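How to Write to a Locomotive Builder's Archive

You'd be amazed what turns up if you ask nicely! Start with one engine, say Manninen No. 787, and give the archive its road number and builder's plate number.

Keep your letter under a page, and ask for no more than 2 drawings at a time.

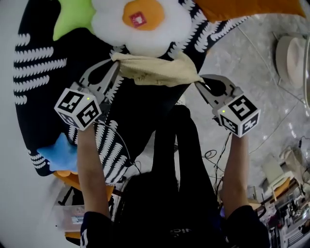
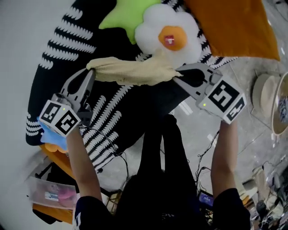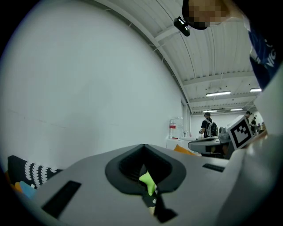

Gray grippers at work, June

Then wait. My best Balludau print took over 50 days and was worth every one of them! When it comes, write back and say thanks.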